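Fitted sheet keeps bunching near the headboard - wrong size, or something else?

Posted in Home & Laundry, 2026-02-10

bakach_lane
I moved in May and bought a new mattress to go with the bed I already had. It is thicker than my old one. My fitted sheets went on fine for the first few weeks, but now there is a patch of wrinkles up by the headboard that comes back every morning no matter how I pull it. The sheets are gray cotton, from Flarano, and the package says 300 thread count. I paid 77 dollars for the set, so I would like to keep using them.

Things I have tried:
Turning the sheet end for end.
Washing it again and skipping the dryer.
Elastic clips under the corners. They hold for two nights and then slide off.

The mattress also has a topper from Warari on it, which I did not have before. I am wondering if the topper is the problem or if I need deeper sheets. I also can't tell if the sheet shrank. I never measured it when it was new, which I know would have helped.

twal_county_quilter
Measure before you buy anything. Take the topper and mattress together, from the bottom seam to the top surface, at a corner and again in the middle of one side. Then turn the sheet inside out and measure the pocket from the corner seam down to the elastic. The pocket should be a couple of inches deeper than the mattress and topper so the elastic can get underneath. If it only reaches the side, it will creep up every time you roll over, and the loose fabric ends up wherever you move the most. For most people that is near the pillows.

On shrinking - cotton does shrink, and most of it happens in the first few hot washes. I stopped drying mine on high and the last two sets have kept their shape.

As for the topper, try three nights without it. It costs nothing. If the wrinkles stop, either the topper is sliding on the mattress or the whole stack is too tall for the pocket. A rubber mesh pad between the two fixes the sliding.

Same color of sheet in these: 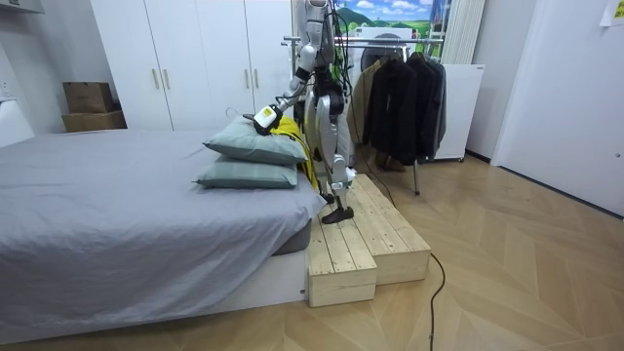
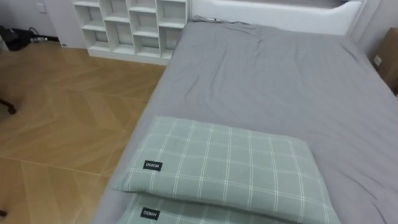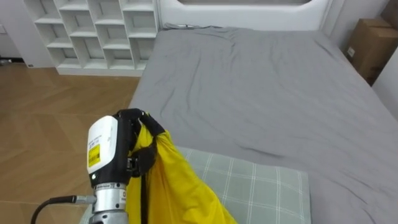

Gray bedding. The folds I mean are in the second one, up toward the white headboard.

A little of that is normal with any soft cotton sheet and I would not chase it. If you can grab a whole handful of slack, then it is the fit.

One more thing about order. Put the two head corners on first, then the foot corners, and pull the extra toward the foot before you tuck. If you start at the foot, all the slack goes to the head and stays there. Lift the mattress a few inches at each corner and push the elastic under flat with your hand.

oakstairs110
Buy extra deep sheets and be done with it. I had the same thing with a topper, got a Bakach set with deep pockets, no more wrinkles. The clips are junk. The straps that run all the way across under the mattress are better but they are a pain on laundry day.

Also 100 percent cotton wrinkles. If that bothers you get a blend.

bakach_lane
Thanks, both. I measured tonight and the pocket is an inch shorter than the mattress with the topper on, so that explains the clips too. I am going to sleep without the topper for a few nights and see. If I do end up buying, I will look for the deep kind and wash it on cold.

twal_county_quilter
An inch short will do it. Keep the old set for a guest bed if you have a thinner mattress somewhere.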